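Skisbridge Robotics Club
Worksheet 5: Setting up the drawer task in the simulator

Use this sheet once you can jog the arm without hitting the table. You will need the club's scene file and a partner. Hauwa Onyeka has the login for the second machine.

1. Open the scene and press reset. Wait for the arm to stop moving before you touch anything.

2. Switch to the wrist camera first. It is a round wide-angle view, so straight edges look bent. Find the cabinet and its drawer knobs before you plan a move.
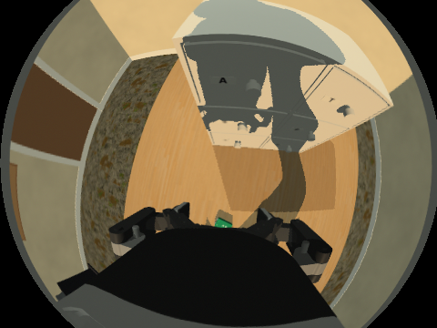
3. Set the speed slider to 59 or lower. You can raise it later, but the recorder drops steps above 62 on the older machines.

4. Change to the side camera and work out your route to the block. Write it down as a list of short moves - lift, turn, lower, close - and let your partner read it back.
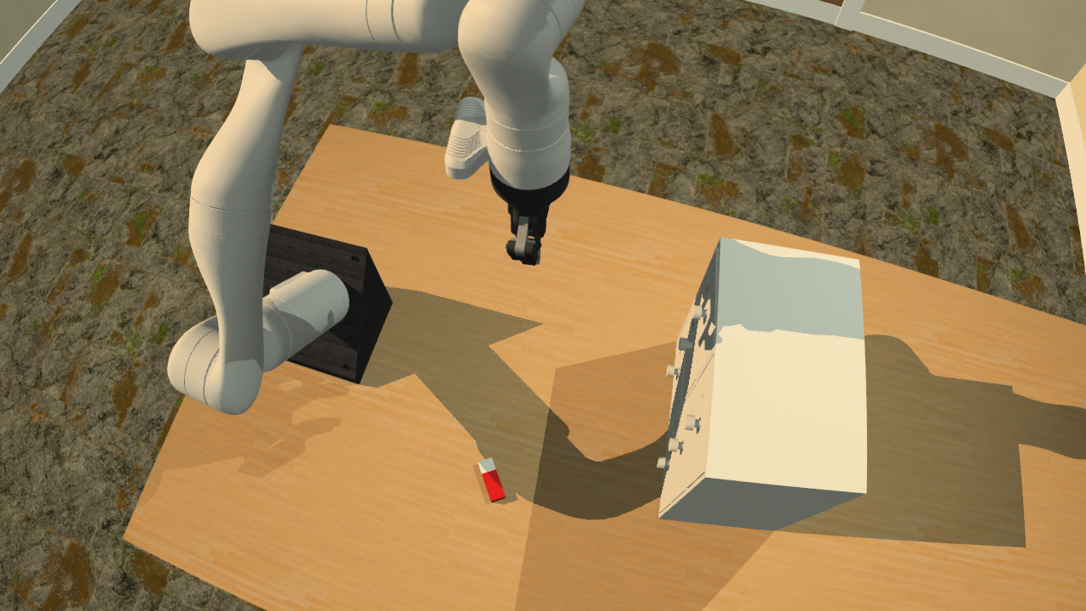

5. Save the start position under your own name. Kayode Tamuno lost a whole evening's runs in January by saving over the shared one.

6. Check the full room view, then press record. Stop the run if it goes past 395 steps and reset.

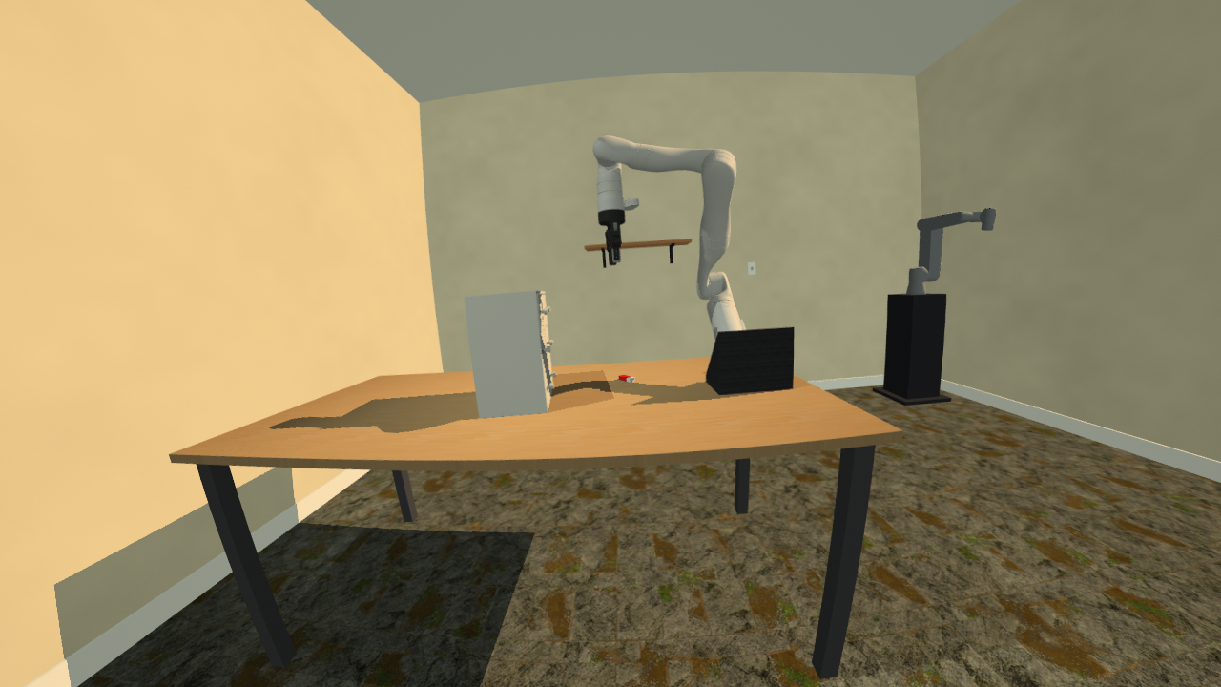
Room view: gripper empty in the air above the table, cabinet on the left, red and white block still on the wood.

7. Put your log in the Durier folder. Efe Haruna marks them on club nights.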